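Plain Talk Home Help
Questions > Kitchen > Cleaning and Upkeep

Plastic cups come out of the dishwasher cloudy and still beaded with water. Is it the cups or the water?

Asked 23 March 2018 | 3 answers | 1,416 views

We moved to the Jundness side of the county in November, and ever since then my plastic stuff has looked terrible. Cups, kids' plates, lids, all of it comes out with a chalky film and little drops sitting on top. The glasses aren't great either but they at least dry. At our last place the same cups went through the same brand of tablets every night and looked fine.

What I've tried so far: running the hot tap before I start the machine, a different tablet, and leaving the door open a crack afterward. I haven't used rinse aid because my mother never did and I figured it was an extra. The machine came with the house. It's a Gevska, no idea how old, and there's a dial with numbers inside the door that I'm scared to touch.

Do I need a water softener? A neighbor paid 3,000 dollars for one and I would really like that not to be the answer!

Answer 1 (marked helpful)

Oh, I love this question, because I went through exactly the same thing and the fix cost me almost nothing!

You've got two separate problems that look like one. The chalky film is most likely hard water. The drops are just plastic being plastic. A china plate soaks up a lot of heat during the wash and stays hot long enough to dry itself off afterward. Plastic is thin and light, it cools down almost right away, and the water stays put. Water also likes to bead up on plastic instead of spreading out in a sheet, so you get those stubborn little domes.

Start with the film. Take one of the cloudy cups and soak it in plain white vinegar for ten minutes, then rub it with your thumb. If it comes up clear, it was minerals and you can save the whole cupboard. If it stays cloudy, the surface is scratched or worn and that one's done (mine were half and half, and I got to buy new ones, so no tears).

Next, get some rinse aid. I know, I know, my family thought it was a scam too. It makes the water slide off in a sheet and the difference on the very first load made me call people into the kitchen to look. A 500 ml bottle lasts our house for months. Fill the little round compartment in the door, set it in the middle, and go up a notch if you still see spots.

After that, it's loading. Cups and bowls go on a slant if your rack allows it, so the hollow on the bottom doesn't turn into a pond. Plastic goes on the top rack unless the maker says otherwise. Scrape plates but don't scrub them clean first, tablets are made to have something to work on. Leave a gap between plates too. Two plates kissing will both come out with a dirty circle. 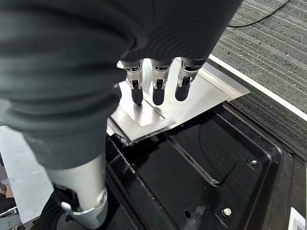
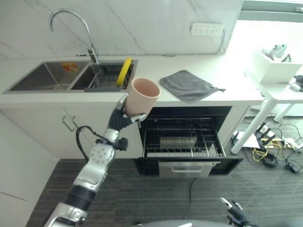
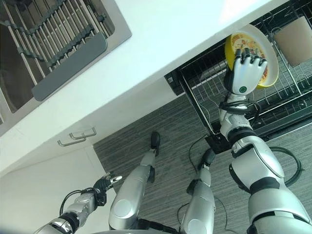 A pink cup and a yellow-rimmed plate at the dishwashing stage, second and third pictures.

One more thing -- empty the bottom rack first. If you pull the top one out while it's still dripping, everything underneath gets rained on and you'll think the bottom never dried.

As for the softener, hold off! Get a pack of test strips from the hardware store (MacKinnon had them by the plumbing tape when I was in) and dip one in cold tap water. Then you'll know what you're dealing with before you spend real money. Let us know the result, I'm dying to hear.

Answer 2

Rinse aid. Also clean the filter. It's usually at the bottom under the lower spray arm and twists out. Ours was disgusting.

Answer 3

Agree with most of the first answer, and I'd like to stick up for the scary dial. On a lot of machines a numbered dial inside the door is only the rinse aid dose, which is harmless to play with. But some dishwashers have a small softener built in, with a salt compartment in the floor of the tub under a big screw cap. If yours has one and it's been empty since before you moved in, there's your chalk, and a bag of dishwasher salt is a lovely cheap thing to try. Use the coarse dishwasher kind and never table salt. If there's no cap, skip it, you don't have that type.

I have a Nurnevex and it came with the hardness set at 3, which was way too low for the water at our place. I bumped it up, ran an empty cycle with two cups of vinegar in a bowl on the top rack, and my glasses looked new again. I was thrilled -- I'd been ready to throw out the whole set. Look up the manual by the model number, it's normally on a sticker on the edge of the door.

I don't agree about the top rack being enough by itself for drying. Turn on heated dry if you have it, or open the door all the way once the cycle ends and slide both racks out. A crack isn't enough in winter with the windows shut. Give any plastic a quick shake as you go by and most of the drops fly off.

Comment from the asker:
The vinegar thumb test worked on four of the cups!! One is a goner. Found a screw cap in the bottom, completely empty under there apart from some water. Is there supposed to be water in it?

Reply from Answer 3:
Yes, leave the water. Pour the salt right in on top, wipe up any that spills, and run a rinse straight away so the salty water doesn't sit on the metal.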